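RETAIL OPERATIONS, UNIT 2
Displaying Small Accessories
Handout prepared by Ghassan Sleiman

Purpose of the session

Students will consider how hats, caps and visors are presented in small shops, and how the choice of fixture affects stock control. The Porkum branch of Corrigan is used as the main case throughout the unit. Please read the case notes before attending.

1. Floor space

The Porkum branch gives 110 square feet to accessories. Within this area the manager must provide for seasonal lines, a mirror and clear passage for wheelchairs and prams. Fixtures that stand on a counter release floor space but hold fewer items, and they need restocking more often during the summer.

2. Stock records

The branch carries 700 accessory items at the start of the season, of which 297 are headwear. Each item is recorded by style, colour and size. Items moved to a display must be entered as shop-floor stock on the same day — a delay in this step is the usual cause of errors at the yearly count in January.

3. Fixtures

Wall pegs keep styles apart and are easily checked. Shelves suit stiff brims. Tiered racks with radiating arms can be approached from several sides, and their arms should be filled evenly so that the rack remains steady.

Rack, cap and visor on a table; red knitted fabric; grey plastic with a moulded emblem.
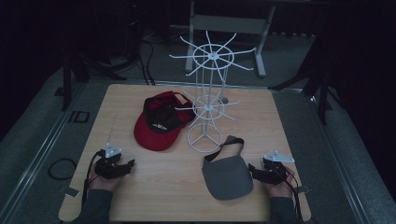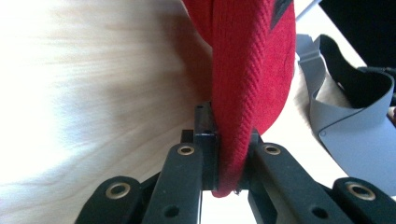
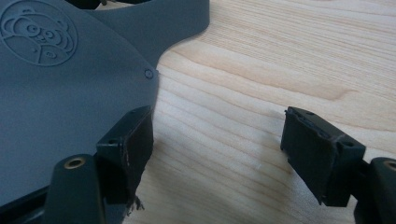
4. Pricing and labels

Labels should be attached where a customer can read them without taking the item down. Pins are not permitted. Reduced prices must show the earlier price as well.

Written task

Compare the Porkum layout with that of the Asen branch, using the floor plans in the case notes. State which fixtures you would keep and which you would replace. Work is to be handed in at the unit office by July 19, 2026.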